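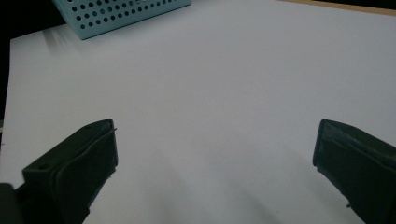 Vilmos Veres
Notes on small perforated baskets as desk and shelf storage. Thread, mostly for my own reference.

Vilmos Veres
Mine is light blue, with small round holes in a regular grid, rows and columns lined up. I've been keeping it on a plain white work surface while I sort out what belongs in it.

Vilmos Veres
Hole size decides the contents. Anything thinner than the hole will end up sticking through it. Pens are fine. Cable ties, skewers and the small hex keys are not.

Vilmos Veres
If you have to store thin items, cut a card liner for the base. Leave the walls unlined or you lose the ventilation and might as well buy a box.

Vilmos Veres
Measure at the base. Most of these taper, and shops quote the rim. I have 2 from Katsaros that fit the shelf on paper and jam against each other at the top.

Vilmos Veres
Kinga Major asked about stacking. Empty ones nest. Full ones sit on whatever is inside the one below, so the stack is only as flat as the contents. Use a tray between layers.

Vilmos Veres
Weight. I put a Batari basket on the kitchen scale in July and loaded it with jars until the long wall bowed enough to see. It read 3,946 grams. One basket, one test, so don't plan a pantry on it.

Vilmos Veres
Normal load for the desk one is 1,098 grams: tape, stapler, chargers, label maker. No bowing at that weight.

Vilmos Veres
Cleaning: dust collects in the holes, mainly in the bottom rows. A dry paintbrush gets most of it. For grease, soak in warm water with dish soap, then brush from the inside out. Wiping with a cloth just packs it in.

Vilmos Veres
Drain upside down on a towel. Water hangs in small holes for much longer than you'd expect. I left one overnight and still got spots on the shelf.

Vilmos Veres
Labels: adhesive ones lift at the corners on a perforated wall because there's so little to stick to. Use a tag and a short piece of string through two neighboring holes. Knot on the inside.

Vilmos Veres
Dénes Bodnár prefers solid bins for the office. Fair for paper clips. I still want to see when I'm out of batteries without taking the thing down.

Vilmos Veres
On color: a pale basket on a white surface is easy to work with. Dark screws and adapters show up against both. I lose far more parts on the dark bench.

Vilmos Veres
Still open: a lid. Noment sells one that nearly fits the Katsaros size, but it slides off when the basket is tilted. If anyone has one that clips on, post the rim measurements, long side first.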